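Home Forum > Kitchen and Table > Bananas in a basket, yes or no

clillance_fan4
I have a question which maybe sounds small. I keep my bananas in a woven basket on the kitchen table, and my sister tells me this is wrong and they should hang on a hook. She says the side which lies down gets brown first. I eat one per day, so a bunch of 5 is finished before I see much difference. Does somebody really use a hook?

Umber_Um
I had the hook from Nutgate. It fell over two times with a heavy bunch. Now it is in a drawer. Basket is fine, only put the stem so that you can reach it, and don't put apples in the same basket.

potlid9
I don't agree with Umber_Um. With a hook the skin touches nothing, and in September, when my kitchen is still warm, I gain 2 days. The basket is nice for the eyes, but wicker is hard and it presses into the fruit. At least put a cloth in it.

clillance_fan4
A cloth collects crumbs at my place – I tried. And the basket can move away when I need the table for lunch. The hook stands always in the middle.

Umber_Um
Same here. Also nobody has mentioned the salad. I wash lettuce next to the fruit, and one wet leaf under the bananas is worse than any wicker.

cotero_kitchen
For me the question is more how much table you have. I like the basket on one side, and the plate with free space next to it. The light green cup goes well with the reddish brown, I find. If you have a long table like this, a basket takes nothing from you.
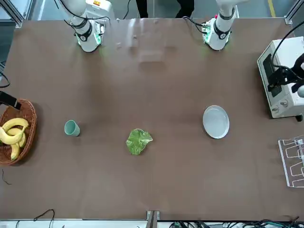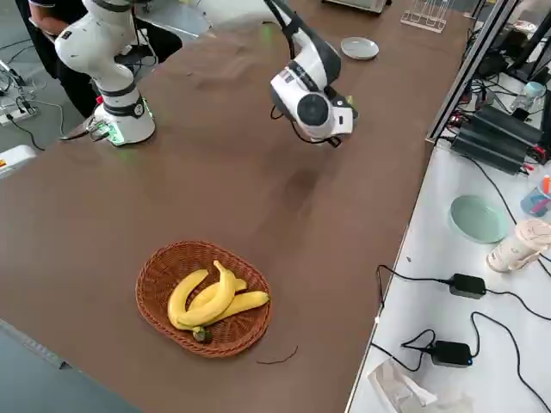
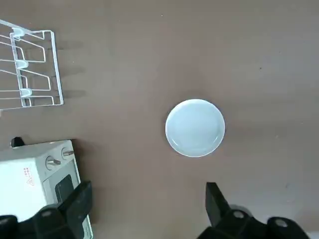

The lettuce leaf is on the bare table in the last one, I know, I know.
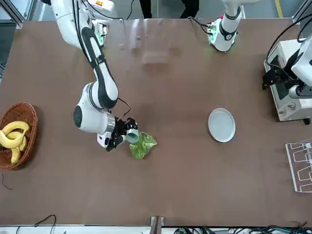

potlid9
Still I would hang them. With the space I have no argument, but bananas that lie on each other get marks where they touch, and then my children refuse them. You can buy a hook which goes under the cupboard, so it takes no place on the table at all. Mine has 2 screws and holds since 4 years.

clillance_fan4
Under the cupboard I did not think of. Does it need a thick board for the screws? Mine is quite thin.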